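Fruit and the White Table

May was the month I finally got the big white table I'd been pestering everybody for, and of course the first thing I wanted on it was fruit! I've been shopping at Estrella (the little grocery behind the Plulham bus stop) for 9 years now, and I get a bit carried away there. Click any of them for the larger size.

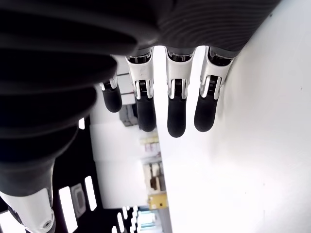
Four black fingertips, white wall.

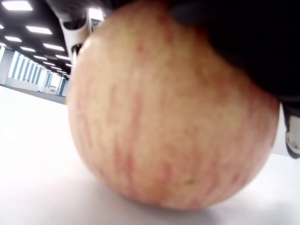 My favorite of the bunch, all those pinky-red streaks over pale cream. I love the tiny spot low on the skin too.
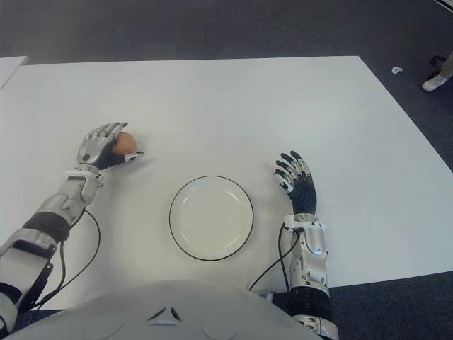 The big table with the round plate near the front, and something round and orangey-brown in the hand on the left. 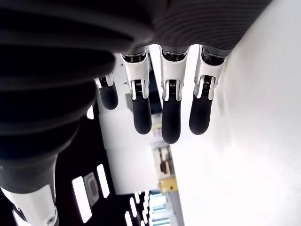

Fingers again, with the little coiled springs at the joints.

Anyway, on to apples, because I have opinions. I like them crisp and I like them plain, no peeling, no cinnamon, and I'll eat 2 before I even think about a sandwich. Walter wants his cut up with a bit of salt (his grandmother did it that way) and I've come around to it, sort of. If you shop at Estrella, go in the morning and dig toward the back of the bin. Pears are next, once they get some good ones in, and I'd like to try plums on a darker plate if I can find one I don't hate.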